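Recording shirt-folding demos at home with hand-held grippers

By Bence Deák
2026-09-30
2 min read

So you've got a pair of hand-held grippers and a pile of laundry, and you want folding demos a policy can learn from. I recorded 341 of them in September for our Jilora set, and I'd do the first 80 very differently now (I threw most of those out!).

Start with the surface. I work on a plain cream one, so the cloth stands out and I'm not fighting a busy pattern. Then crumple the shirt and drop it — don't place it nicely. If every episode begins with a neat shirt, your policy will only ever know neat shirts.

Next, the pick. Close one jaw on a corner, then the other, and lift until the fabric opens up between them. Go slower than feels natural. I like to hold still for 2 seconds at this point, which makes the episodes much easier to split up later.

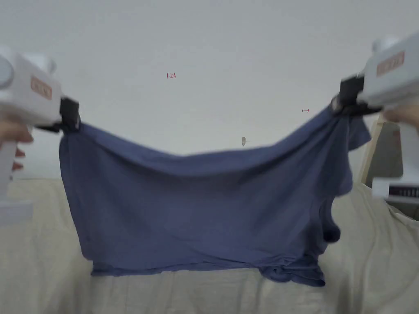 Both top corners pinched, hem down near the surface.

See the dip along the top edge? I leave a little slack like that on purpose. Pull knit fabric tight and it tends to pop out of one jaw, and then you're starting over.

From there, lay it down, let go with both hands, and do your folds. Keep your fingers on the handles the whole time — if you smooth a wrinkle with your thumb, bin that take. And do label your fumbles. A dropped corner followed by a clean regrasp is some of the best data I have.

Related
Naming your episodes so Mostum can sort them
Towels before T-shirts: the Farah warm-up set
Checking gripper sync in Hovum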